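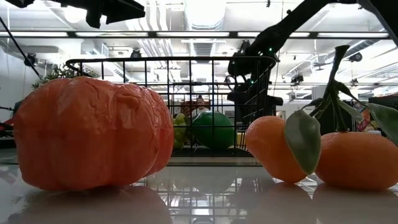

Getting a two-arm policy to work on a shiny tabletop

Written by Tùng Nghiêm, with corrections from Reto Danzer

This page covers how we train and test the basket task on a reflective table. It assumes you already have a working teleoperation setup and a policy that behaves on a matte surface. If you don't, start with the matte surface. Debugging both at once is slow.

The problem

A glossy white table mirrors whatever stands on it. Our first policy, trained on gray felt, treated the mirrored image of a fruit as part of the fruit. It set its grasp height too low and pressed the fingers into the table. Overhead lights made this worse, because the pale bands they leave on the surface move when the camera moves even slightly.

We tried polarizing filters first. They helped at one viewing angle and did little at the others, so we dropped them and changed the training data.

What you need

Two arms with parallel grippers, a fixed camera that sees the whole table, and a wrist camera on each arm.
A wire basket. Solid bins are easier and won't show you the same failures.
Plastic fruit in several sizes. Include something too large for the basket, such as a pumpkin.
The Sinach recorder, or anything else that logs joint positions and video on one clock.

Step 1. Fix the camera exposure

Turn off auto exposure and auto white balance on every camera. Set exposure with the lights on and the table empty, and lower it until the light bands on the table stop clipping. The objects will look a little dark. Leave them that way.

Write the values down. We lost a Wednesday to a camera that had gone back to auto after a restart.

Step 2. Record in blocks

Record demonstrations in blocks of 74. Between blocks, change one thing: the basket position, the set of fruit, or which arm does the picking. Don't change two. If a block turns out bad, you want to be able to remove it without losing anything else.

Keep the large objects on the table in every block, even though no one picks them up. The policy has to learn to leave them alone, and their reflections take up a lot of the view.

Our full set was 2164 demonstrations. Reto thinks we could have stopped much earlier, and he may be right, but we haven't run the smaller set to check.

Step 3. Mask the reflections for half the data

Run the Dreltovent segmenter on the fixed camera video. It gives one mask per object and one per reflection. In half of the episodes, replace the reflection area with a blurred patch of plain tabletop. Leave the other half untouched.

Masking every episode was a mistake we made early on. The policy then did well on masked video and poorly on the live camera, where there is no masking.

Check the masks by eye near the basket. The segmenter often takes the mirrored wire grid for a second basket. We fix these by hand, one keyframe in every 8, and let the tool fill in the rest.

Step 4. Train

Use your normal settings. We changed only the image crop, which now keeps the full width of the table. Tighter crops cut off the objects at the sides, and the arms started bumping into them. Training takes six hours on our machine.

Step 5. Test

Test at more than one time of day. We have windows on one side, and in November the late afternoon light was low enough to change the table completely. A policy that passes at 10 a.m. can fail at 4 p.m.

For each run, note three separate things: whether the fingers touched the table, whether the fruit ended up in the basket, and whether the basket was pushed. A single pass or fail score hides the last one.

Known problems

Thin stems and leaves still cause trouble. A leaf hanging in front of a fruit is sometimes read as the edge of the fruit, and the gripper closes too far to one side.

Fruit pressed against the basket wires is hard to take out again. The Châu branch has a retry motion for this – lift, shift sideways, close again – but it is not merged yet.

Calibration files from the older Fuma mounts will load without an error and give you the wrong table height. Recalibrate before you record anything.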